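Why Does Wool Felt?

Somewhere in most houses there is a jumper that used to fit a grown-up and now fits a teddy. Somebody put it in a hot wash. The grown-up will say it was the machine's fault.

To see why it shrank, you need to get very close to a strand of wool. Each hair of a sheep's coat is covered in tiny scales, a bit like roof tiles, all pointing towards the tip. When wool gets warm, wet and soapy, the scales lift. Rub the hairs together and they slide along in one direction, but the scales stop them sliding back. They creep further and further into a tangle, and the tangle is called felt. 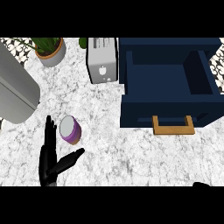 Felting on purpose is much more fun than felting a jumper by accident. The easiest thing to start with is a sleeve, a woolly tube that goes round something upright. A small can, like the purple one on the marble worktop, is a good shape to fit, as it has no corners to argue with. You will need:

Fluffy unspun wool in 2 colours
Warm water and a little soap
An old towel
A grown-up, for carrying the water

Wrap the can in 3 thin layers of wool. Make each layer run a different way from the one before, or your sleeve will come apart in strips. Wet it, soap it and pat it gently. Patting is dull, but if you scrub too early the wool slides off and sulks. When it starts to hold together, rub harder and keep going until your arms complain.

You can test it by pinching the surface. If single hairs lift away, carry on rubbing. If the whole lot lifts together, you have made felt. Rinse it in cool water, ease it off the can and leave it on the towel to dry.

It will probably be lumpy. Ours is, and we call it Floltumia.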